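Taking the Box to the Post
By Taras Bilyk
Jul 29, 2021

Todor Hodžić would like it known that he never meant to sell pickled plums. He meant to give them away, and for the first two autumns he did, to neighbours who returned the jars washed and, in one case, full again.

"That was the warning," he says. "She'd given me mine back with the lid changed."

So he began charging strangers instead. Brumis, the business he runs from the back of a former bicycle shop, sent out 2,025 jars in its first full year. Last year it was 2,130, which he describes as "growth, if you squint". There are four flavours. He says there should be three, and won't say which one is safe.

We meet at his kitchen table, where he has put out bread, cheese and a single plum on a saucer, like evidence. I ask what he wishes he'd known at the start. I expect something about vinegar.

"Postage," he says.

The plums, he explains, were always the easy bit. You halve them, you salt them, you leave them alone. His grandmother managed it with a bucket. What she never had to manage was a courier, and Todor has had five. The current one is Juretis, whose drivers he likes and whose website he does not. The one before that lost a whole pallet in October and sent him a form asking whether the pallet was "sentimental".

"I ticked yes. I'd like to think it helped."

It didn't, much. He got 72 pounds and a voucher.

His first parcels went out in whatever the greengrocer was throwing away. One customer wrote in to say that her plums had arrived safely inside a banana box, and would he be selling bananas too. Then came a phase of wood shavings, which he remembers with a shudder. Then he ordered 3,000 printed boxes with his own name spelt wrong on the side. He used every one of them. People in Norwich still write to him as Mr Hodzip.

These days he likes a box that arrives flat, folds up without tape and has nothing on it at all.
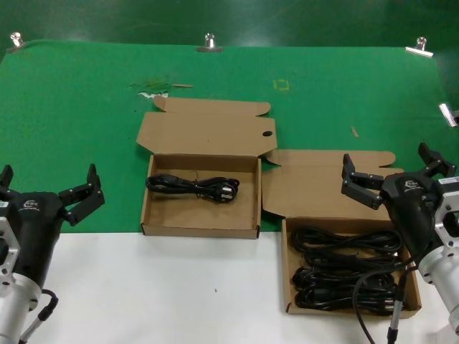
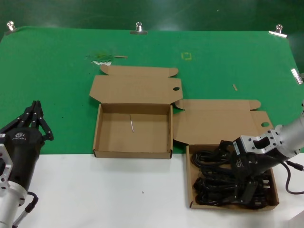
Plain brown cardboard, open.

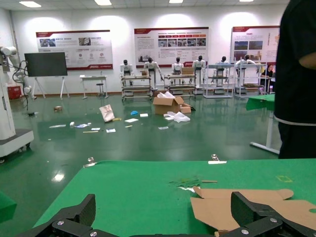
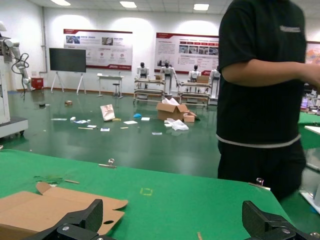

"A box has one job," he says. "Mine kept getting ideas."

He is less relaxed about the plums themselves. When I ask about Escobedo, the rival picklers who set up across the river in the spring, he cuts more bread than two people could need.

"They use a machine to take the stones out. Fine. But then they say 'hand-finished' on the label. Finished how? Somebody waves?"

Has he tried them?

"I bought one jar. For the glass."

And?

There is a long pause, during which the cheese gets some attention. "The plum was firm," he says at last.

He has had one offer to sell up, from a food group called Trarance, which invited him to lunch and gave him a folder. The folder said his brand had "a grandmother story". He took it home and showed it to his mother, who wanted to know why the story stopped at the grandmother, considering who had done the washing up. He didn't sign. His mother has since been given a flavour of her own, with mustard seed, and he concedes it outsells his.

I ask whether he still gives any jars away. He does, to the same neighbours, and the one next door still sends hers back full. This year it was chutney. He fetches it from the cupboard to show me, unopened, and reads the label aloud in a flat voice.

"'Hand-finished'," he says, and puts it back behind the rice.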